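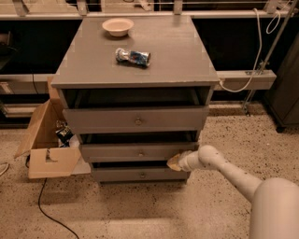
Painting over old varnish on a chest of drawers – do I have to sand it all off?

Posted in: Furniture and Finishes
Tags: painting, varnish, primer, drawers

I have a pine chest of drawers from the 70s or 80s with a thick orange varnish on it. It came out of my aunt's place in Prirnov and it's solid, so I'd like to keep it and paint it. I was planning on a mid grey for the outside and leaving the insides of the drawers alone.

The varnish is in decent shape apart from the top, where there are a few white rings and one spot near the back that has gone sticky. I started sanding a side panel by hand last night and after an hour I'd done a patch the size of a dinner plate. At that rate I'll be at it until October.

The bloke at the hardware store said I could skip sanding altogether if I used their Lornik all-surface paint. The tin says "suitable for previously varnished timber" but then the instructions on the back say to sand first, so I don't know who to believe.

So my questions are:

Do I need to get back to bare wood, or is scuffing it enough?
Do I need a separate primer?
The drawers are already a tight fit. Will paint make them stick?

I have an orbital sander I could borrow but no spray gear. I live in a unit with a small covered balcony, so I can work outside if the weather's fine.

Answer 1 (accepted)

You don't need bare wood. You only need to take the shine off so the primer has something to grab. If the varnish isn't flaking, leave it there.

What I'd do, in order:

Take the drawers out and number them on the underside in pencil. Take the handles off. If you're changing to handles with different screw spacing, fill the old holes now and not after the first coat like I did.

Wash everything with sugar soap, then wipe it twice with clean water and let it dry overnight. Old furniture has years of polish and hand grease on it, mostly around the handles and the front edge of the top. Paint won't stick to that, whatever is on the tin.

Scuff sand with the orbital. Don't push down on it. You're finished with a panel when it looks dull all over and there are no shiny spots when you look across it with a torch. Do the edges and any moulding by hand. One side panel should take you a few minutes.

The sticky spot is different. That varnish has gone soft, so scrape it off with a cabinet scraper or an old chisel held upright, then sand that bit back to wood.

Vacuum, wipe down with a damp microfibre cloth, then prime. Yes, use a separate primer. You want a stain-blocking one, either shellac or oil based. Orange varnish and pine knots will both come through water-based paint as yellow patches, and they sometimes take a few weeks to show up. I did a bedhead without it and had to redo the whole thing.

Then two thin coats of your grey with a foam roller, and a third on the top if you plan to put things on it. Leave it as long as you can before it goes back into use. Mine felt dry the same day but a lamp left a ring in it a week later.

For the drawers, paint the fronts and stop there. Mask the top and side edges of each front, or just put one thin coat on them. Don't paint the runners or the drawer sides. Rub a plain white candle along the runners and they'll slide better than they did before.

Comment: Second the candle. Soap works too but it goes gummy in humid weather.

Comment: What about the gap between drawers? Mine is tight there.

Reply: Plane or sand a bit off the top edge of the front before you prime. Check it on a dry day and a wet day if you can, pine moves a fair bit.

Answer 2

I used the Lornik stuff with no sanding on a bookcase two years ago. Still looks fine but it's only got books on it and nobody touches it. I could scratch it with a fingernail for the first month. Wouldn't do it on drawers.

Answer 3

Just strip it. Chemical stripper from Kwon, leave it on for as long as it says, scrape, done. Painting over varnish always chips in the end.

Comment: Stripping is a lot of mess for something that's getting painted anyway. And on a balcony in a unit I'd think about the fumes and the neighbours.

Comment: It doesn't always chip. It chips if it wasn't cleaned.

Update from the original poster

Thanks all. Went with the first answer. The sanding took one morning with the orbital, using 180 and then a quick go over the top with 240. I got a shellac primer and the knots haven't shown so far. The bottom drawer needed a bit off the top edge, the others were fine with candle wax – still have to find handles that fit the old holes.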